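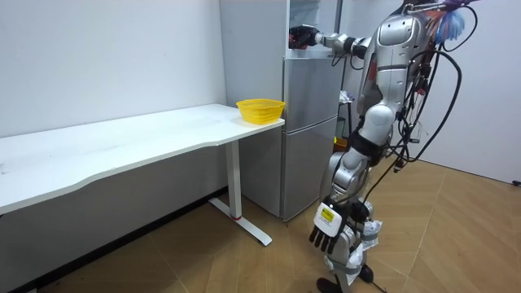 *Turketti 338 in silver, top compartment open. Two lower doors closed.*

# Turketti 338 Multi-Door Refrigerator

The Turketti 338 is a tall, freestanding refrigerator for small kitchens, break rooms and rentals. It has an upper compartment with two separate doors stacked below it, so the cold stays in the sections you aren't using. It stands directly on the floor and fits well in a back corner.

## Compartments

**Top.** Main refrigerator section, white inside. Shelves lift out for washing and can be set at different heights. Most of the everyday food goes here.

**Middle.** Fruit and vegetables. It has its own humidity slider. Leave it in the center position for mixed produce and move it toward "high" for leafy greens.

**Bottom.** Freezer. Frost-free. An ice tray is included.

The lower doors are flat, with thin horizontal seams between them. Wipe the fronts with a damp cloth and a little dish soap. Don't use steel wool or powdered cleaner on the silver finish.

## Specifications

| | |
|---|---|
| Total capacity | 338 liters |
| Weight, empty | 53 kg |
| Finish | Silver |
| Defrost | Automatic |
| Ice tray | Included |
| Warranty | 2 years, parts and labor |

## Placement

Set the refrigerator on a level, solid floor. Wood and tile are both fine. On thick carpet, put a board under it first. Leave a gap behind the cabinet and at the sides for air, and check that the top door can swing fully open before you push the unit into a corner. The shelves won't come out if the door stops short.

After delivery, stand it upright for 8 hours before plugging it in. Let it run empty overnight, then load it.

## Delivery and parts

Ships from our Stidurgate warehouse. Delivery to the room is included in Stidurgate and Tornthorpe. Other addresses get curbside delivery. Haul-away of an old refrigerator can be added at checkout, as long as it's unplugged and emptied.

Replacement shelves, gaskets and ice trays are listed under Turketti Parts. The Mushi egg tray and Mushi shelf liners fit the top compartment and are sold separately. Shelves from the older Turketti top-freezer models do not fit.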